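Omlow Mattress Protector

The Omlow is a fully enclosed mattress protector supplied by Zevero to care homes, student residences and guest houses. It is suitable for mattresses up to 40 cm deep and is fastened with a zip on three sides.

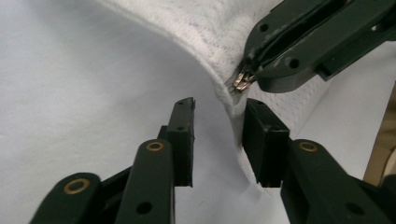

Can the protector be tumble dried?
Use a low heat setting only, and close the zip before drying.

Covers should be laundered every 14 days where a bed is in regular use — more often if the resident's care plan requires it. Fabric softener must not be used.

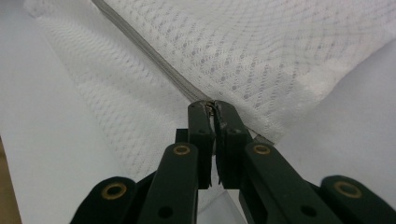 Replacement covers may be ordered singly or in packs of 2. Orders from institutions are handled by Shu-fen Mok, and enquiries regarding returns should be addressed to Asif Marwat. Unopened packs are accepted for return with proof of purchase.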